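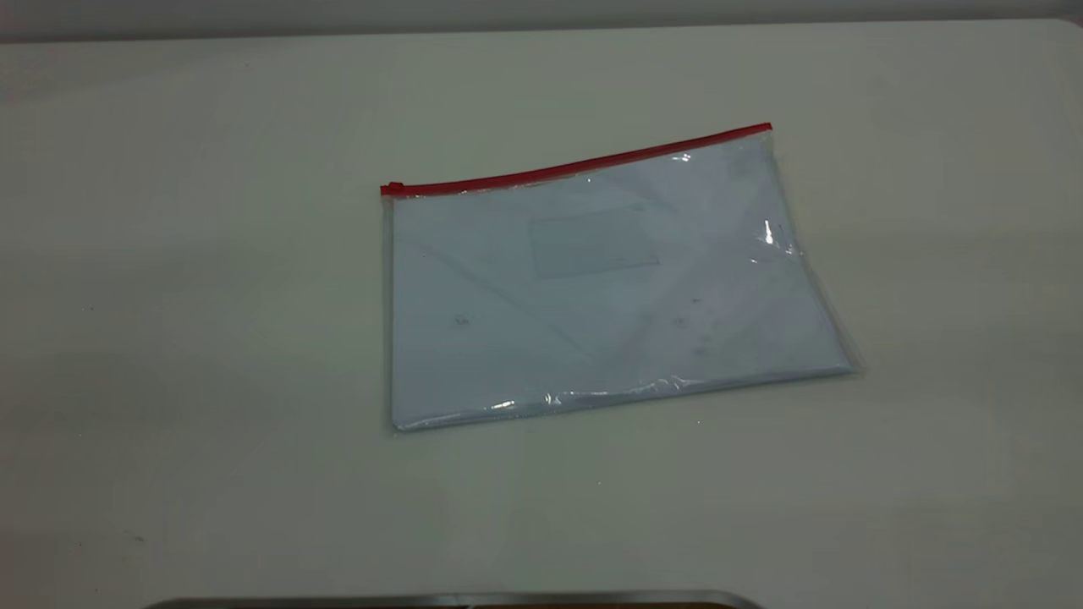

Preparing subtitles for a Brallora short film entry

Films in any language are accepted, but each one needs an English subtitle file. Save it as SRT with UTF-8 encoding. Keep lines to 42 characters, two lines at most.

Use the name and pronouns each speaker gave on the release form. If a speaker asked to stay unnamed, write "Voice" - no initials.
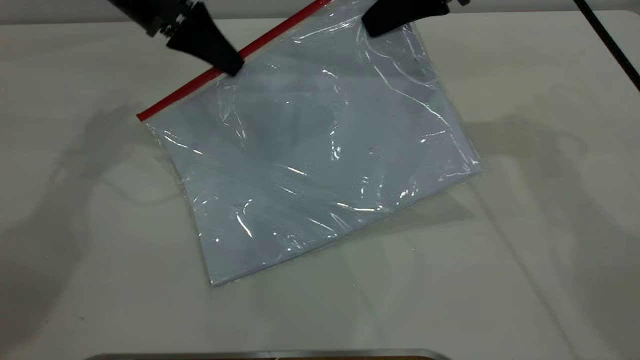

Page last changed: Tuesday, March 26, 2024

Play the film through once with the sound off and fix any line that goes by too fast to read. Then upload the SRT with a synopsis of up to 500 characters. Files over 97 KB are rejected by the form; send those to Beca Ifans.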